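Clondemard Drapery and Display
Home > Backdrops and Drapes > Plain Black
Tveit Black Backdrop Cloth, Item 1746
$127 per panel, tax extra. In stock, ships from our Winnipeg workroom.

If you've ever tried to make one corner of a church basement or a school gym look like somewhere else, you'll know how much a good plain black cloth can do for you. We've been selling the Tveit for a long while now and it's still the one we reach for ourselves when a neighbour calls up on a Thursday wanting something for the weekend. It's soft, it's heavy enough to hang nicely, and it folds down small enough to go in the trunk with the groceries (we've done it, more than once, with the eggs on top).

Each panel is three metres wide and six metres long, woven from brushed cotton with a matte face on both sides, so it doesn't matter a bit which way round you put it up. The long edges are hemmed and the short ends have a doubled heading you can clip or tie.
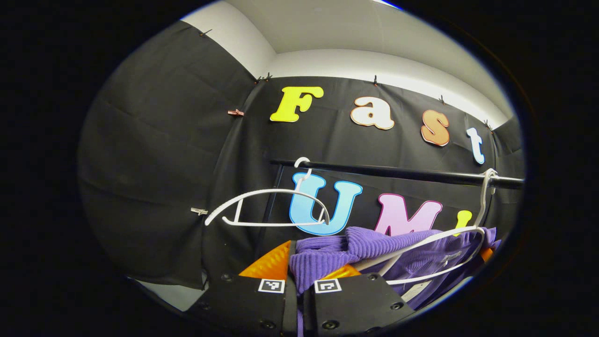

Clondemard Catalogue, page 35

Hanging it
Clips are by far the most popular way, and you very likely have a box of them in a desk drawer already. Start at the middle of the top edge and work outward to either side, letting the cloth fall before you fasten the next one. If you're carrying on around a corner, leave a little slack there and put a clip close in on both sides of it. For a pole or a wire, order the Werorix drape ties, which come in black and go through the heading without any sewing.

Panels can be overlapped by a hand's width where two of them meet. Gunnel Strömberg in our workroom likes to pin the overlap from behind with ordinary safety pins, every arm's length or so, and hers always look better than mine!

Creases
It will come out of the parcel with fold lines, I'm afraid. Hang it the night before if you possibly can and most of them will drop out on their own. A steamer held a little way off will take care of the stubborn ones. Please don't use a hot iron directly on the face, as it flattens the brushing and leaves a shiny patch that catches every light in the room. For storage we roll ours on a cardboard tube from the carpet store, and they'll usually give you one for nothing if you ask nicely.

Washing
Cold water, gentle cycle, on its own, and hang to dry. Expect some colour in the water the first time or two. Lint is the real nuisance with any black cloth, so keep a roller handy, and keep the cat out of the sewing room (mine considers the Tveit to be her own personal property).

Lettering and decorations
Card and paper letters, paper stars, light garlands and the like all show up beautifully against black, pale and bright colours especially. Use dressmaker's pins or small loops of fabric tape. Hot glue and duct tape will mark the nap and we can't take a panel back once that's happened.
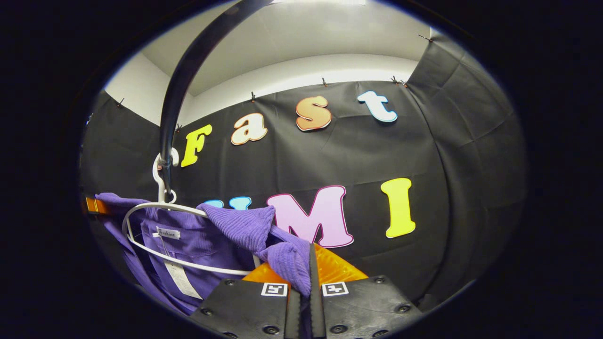

Coloured cut-out letters on a black backdrop, with "Fast" in the upper row.

Ordering and returns
Panels are cut and hemmed to order in September and through the holiday concert season, so do allow an extra week then. Unused panels can come back to us within 90 days for a refund or exchange. If you'd like to feel the cloth first, ask for a swatch and we'll pop one in the mail, no charge. Custom lengths are no trouble either; call and ask for Gudrun Fjeld, and have your ceiling height with you.

Often bought with this item
Werorix drape ties, black, bag of twelve
Clakeck telescoping crossbar
Tveit storage bag, grey canvas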